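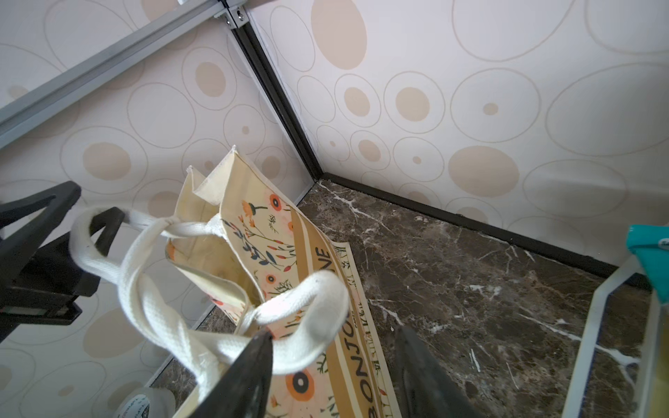

## 6. Bag packing (trial chore)

Bag packing is the newest chore on the Horine arm and is still marked "trial" in the menu. In our September test, the arm ran 800 packing cycles with soft bags and finished 698 of them without help. Expect to step in now and then. Boxes and bins are much easier for it.

### Before you start

1. Put the bag on the floor inside the marked work area.
2. Pull the mouth of the bag open. The arm can do this step alone, but it is slow with limp fabric.
3. Move loose items away from the bag.
4. Check that the handles are not knotted together.

> **Caution:** Keep hands out of the work area while the status light is green. Press STOP before you reach in.

### Running the chore

5. On the Medve panel, choose **Chores > Pack > Soft bag**.
6. Set the grip to **Low** for snacks and other things that crush.
7. Press **Start** and watch the first item go in.
8. If the arm stops with code 27, a handle is caught on a finger. Press STOP, free the handle by hand, then press **Resume**.

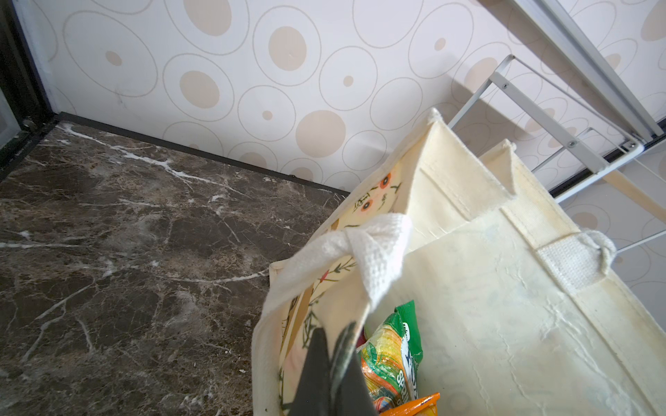 *Figure 6-2. Gripper in the mouth of a canvas tote, next to a striped snack package.*

**Note:** Code 333 means the arm has lost track of the opening - this is common when the rim folds over. Reshape the rim and start again from step 5.

### What it can't do yet

The arm does not sort by weight, so it may put heavy things on top of light ones. It can lift a bag by the handles, but carrying a full bag is not supported in this version. For that, see the Pralelen cart in section 9.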